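Staststead Brinquedos - leia-me da coleção

Bem-vindos! Este arquivo acompanha a coleção de registros de arrumação de brinquedos que montamos com muito carinho (e bastante paciência) na sala Grosel. São 1.758 registros, divididos em 46 sessões, e em todos eles a atividade é a mesma que qualquer casa com crianças conhece: tirar os brinquedos de onde estão amontoados e dar a cada um a sua caixa.

A versão atual se chama Duan e substitui a de novembro, que tinha 201 registros com nomes de objetos trocados. Quem baixou aquela, por favor, baixe de novo - os arquivos antigos não combinam com a lista nova.
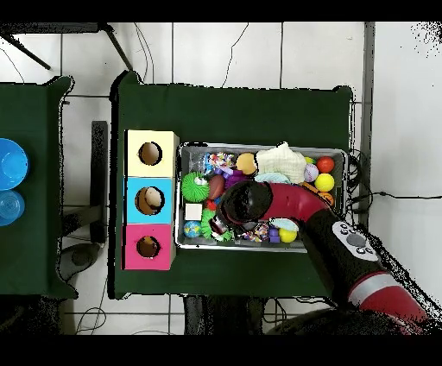
Leitura: 2 minutos

O material de cada sessão é simples: mesa com pano verde-escuro, bandeja de metal rasa e três caixas de papelão com furo redondo em cima, uma amarelo-clara, uma azul-clara e uma rosa bem forte. Na bandeja vai um pouco de tudo, da bola de futebol americano marrom à bolinha com desenho de globo, passando pelos blocos roxos e pela bolinha verde-limão de espinhos macios, que tem uma carinha e é a nossa preferida.

Os panos e o tricô creme entram na lista como "têxtil", mesmo quando estão embolados. As miçangas têm duas entradas: "saco" para as que estão no plástico transparente e "avulsas" para as espalhadas.

A lista completa tem 43 nomes e está em objetos.csv. Os nomes em português são os oficiais; a tradução para o inglês ainda está pela metade.

Uso livre para ensino e pesquisa, citando o projeto Wornetell. Se encontrarem algum nome errado, escrevam para a gente com o número do registro - respondemos sempre, às vezes com um certo atraso.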